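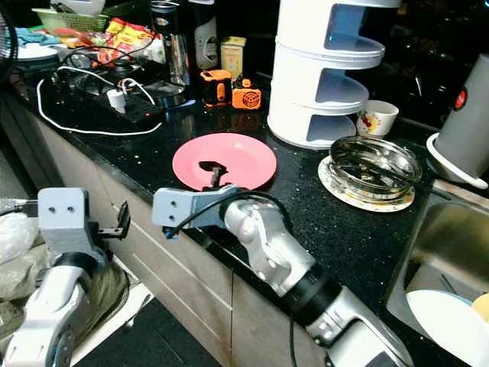 The pink plate, second shift.

I got the job at Ploveck the way you get most jobs, which is that my cousin was leaving it. She said it was easy. "You wash dishes for a robot," she said, and then she moved to the coast and stopped answering texts.

She wasn't exactly right, but she wasn't far off. Ploveck runs practice kitchens. They look like somebody's home, with a mug that has fruit painted on it and a power strip with too much going on behind it, and in each one a pair of arms spends the day learning how to clear up. My title was kitchen reset. When the arms put a plate where it was supposed to go, I put it back where it wasn't.

Before me, the cleaning upstairs in the staff cafeteria had been done by five people, and I'd been one of them for a while, years back (I was terrible, I chipped everything). Now there were two, and the plan on the wall said that by the fall there'd be one and a pair of arms. So you can see how I wasn't the most popular person at lunch.

The one who minded most was Shoaib Sandhu. Shoaib had run the dish line for as long as anyone could remember, and he could carry a stack up to his chin through a swinging door without looking. He didn't yell or anything. He just moved his tray when I sat down, one seat over, very polite, every single day.

We called our arms Climby, after the way they used to go up the cabinet fronts by accident in the early weeks. There was another pair down the hall called Brosteo, and the Brosteo people were unbearable. Brosteo could do forks! Brosteo had done a wineglass! Climby was still on the pink plate.

I can't tell you how much I came to hate that plate. It was flat and it was slick and it lay tight against the counter, so there was nothing to get hold of. Climby would come down on it with one black finger and push, and the plate would scoot. Then the finger would follow it, and the plate would scoot some more, and I'd stand there with my hands out like somebody waiting under a cat in a tree. On the board by the door we kept the tally of tries, and it said 2,708. Of those, 316 had ended with the plate off the counter and in the sink in one piece. The rest I would describe as scooting.

Then Ms. Urquijo, who signed my time sheets, had the idea of bringing in an expert. She meant Shoaib.

He came down on Friday, still in his apron. It was Apr 26, 2019, and I only know that because he made me write it on his slip so he'd get paid the extra hour. He looked at the rack, and the sink, and the steel bowl sitting on its good plate with the patterned rim, and he made a small noise about the bowl.

"Who stacks like that?" he said.

"Me," I said. "It's on the sheet."

"It's a bad sheet."

We ran it for him. Climby reached over, put a finger on the pink plate, pushed, and off it went toward the edge. Shoaib's hand shot out and had it before I'd even moved.

"Again," he said.

We did it again, maybe a dozen times. He leaned down until his nose was practically on the granite. Then he told me to turn the thing off, and he showed me, slowly, what he did. He slid the plate toward himself until a bit of it hung over the edge, and he put his thumb under that bit and his fingers on top. I'd done it myself all my life and couldn't have told you so if you'd paid me (and they were paying me).

"It's pushing the right way," he said. "It just doesn't know when to stop. You let it come to the edge and then the other hand is waiting."

"Would you show it?" Ms. Urquijo asked. There was a set of handles for that, and I wheeled them over.

He didn't take them right away. He wiped his palms on his apron and looked at me, and I thought, he's doing the math. I'd done it too. If he showed it, it would learn, and then there'd be the plan on the wall.

"What do I get?" he said.

She said the hour.

"I want twenty-nine an hour and I want it to be my job," Shoaib said. "Down here. And hers stays." He meant me. I nearly dropped the mug.

Ms. Urquijo said she'd have to ask. He said fine, he had the lunch trays to do, and he folded his slip and put it in his pocket and went back upstairs.

She asked. It took her nine days, and in those nine days Climby scooted that plate every which way, and I caught most of them.

On the tenth day I sat down at lunch and Shoaib didn't move his tray.

"We're starting with the bowl," he said. "I can't look at that bowl."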